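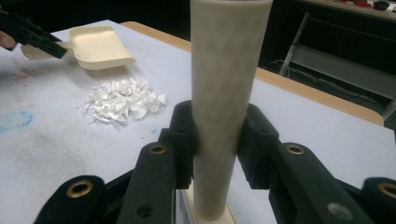 **Workroom users, monthly meeting, Wednesday, 10:00**

Chair: Ka-ming Huang. Apologies: Elley.

1. Paper on tables. The white paper stays for one more month. Yang asked who orders the new roll. Bamier will order 2.

2. Cleaning after work. Small white pieces and pink and red specks were again left on the boards. It was agreed that each user sweeps the board before leaving, with the hand brush and the cream dustpan.
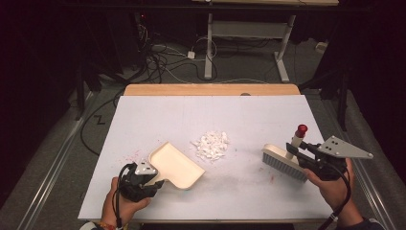 Yang proposed also a second dustpan for the Nutgate room. Agreed, 3 in favor, 1 against.

3. Carpet. The vacuum cleaner is still at repair. Ka-ming will call the shop.

Next meeting: same room, same hour. The meeting was closed at 10:40.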